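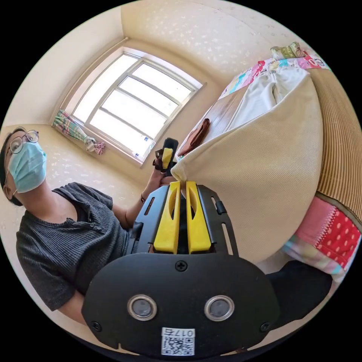

Mask on, with the small black and yellow device in hand.

Programs > Antiques and Design Weekend > Progress reports > April

Progress report to Luromier, spring period
Prepared by Saranya Kaimal, event manager

Ticket sales opened on Wednesday. By the end of the first day we had sold 133 weekend passes, most of them to people on last year's mailing list. Day tickets are slower, as they were a year ago. Our target across all ticket types is still 1000.

Dealers. The main hall is full. Three dealers remain on the waiting list, two in silver and one in garden ornament. Zdislava Skála has confirmed her stand of Bohemian glass and will bring more lighting than she planned in the fall. One furniture dealer withdrew and the space went to a rug and map seller from Qiu.

Talks and workshops. Kristóf Kun will give the opening talk on mixing old furniture with modern rooms. The chair caning workshop needs a new leader, and Tharun Kandasamy is speaking to two candidates. The book signing has moved to 2 p.m. so it no longer overlaps with the appraisal table.
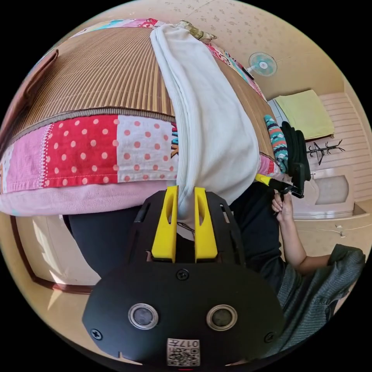
White ribbed knit over folded bedding, with red and white polka dots in the patchwork.

Site. Fistatent has quoted for the café tent and the covered walkway. The quote is roughly a tenth higher than last year, mainly for flooring. Nithin Poduval has asked for a price without the walkway floor. Simex will supply the stand lighting on the same terms as before.

Budget. Spending is within the approved amount. Printing came in under, and we would like to move the difference to signs for the parking field. Please let us know if this needs your written approval.

Still open: the workshop leader, the tent order, and the wording of your logo credit in the catalog.

Contact the events office | © Antiques and Design Weekend | Back to top

This site uses cookies to remember your settings. Accept | Manage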